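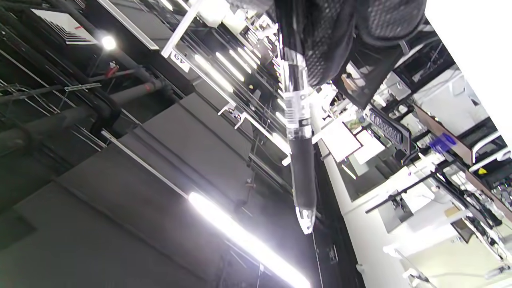
Lindero hand-held gripper kit: equipment page and buyer's review

Offered by: Osham
Price: 2731 dollars, single kit
In the case: one hand-held gripper with wrist camera, two sets of finger pads, charger, calibration card, software license for one seat
Page last changed: 19/06/2026
Reviewed by Gwendolyn Alcantara

What Osham promises

The sales sheet says anyone can pick up the Lindero, do a chore with it and come away with training material a robot arm can learn from. It also says "no setup." Our kit took most of a morning, and the calibration card had to be ordered again after the first one arrived bent. Support answered within a day, I'll give them that.

What we tried it on

Pens, mostly. Pen and mesh holder is a task every seller likes to show, and I wanted to see how the Lindero did with it before paying for anything harder. A pen is thin, it rolls, and the clear plastic and shiny metal parts on many of them are the sort of thing cameras handle badly. Osham's sheet shows a fat orange marker. Draw your own conclusions.

Nga Kiều ran 400 pen episodes with our kit in April. The tracking software rejected 23 of them. Osham calls that a good result. I would call it fair, and I'd like to know why the log gives the same error code for every rejection. 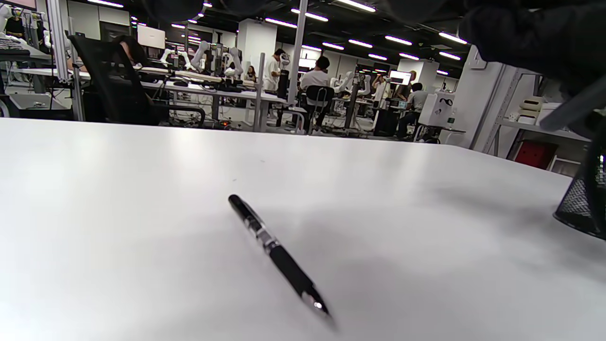

The finger pads are the weak point. They grip a rubber barrel well enough and slide on a glossy one, and the spare set is made of the same stuff. Yazzie sells softer pads that fit with a little trimming. Osham says using them voids the warranty, a line I could not find anywhere in the warranty.

Camera

Wide view, decent color. Bright ceiling tubes wash out part of the picture when the wrist tips up, and the exposure setting that should help is buried two menus down. The sheet mentions "glare-free capture." I would ask for a demo under your own lights before believing it.

Battery

Listed at 6 hours. We never reached it with the screen on.

Compared with the Gakley

The Gakley is heavier and has an uglier handle. Its pads lasted longer for us and its logs can be read by a human being. If you already own one, I see no reason to switch.

Ordering

Through Osham only. Returns are accepted if the seal on the case is unbroken, so you can't try the thing and send it back. Ask for a loaner first.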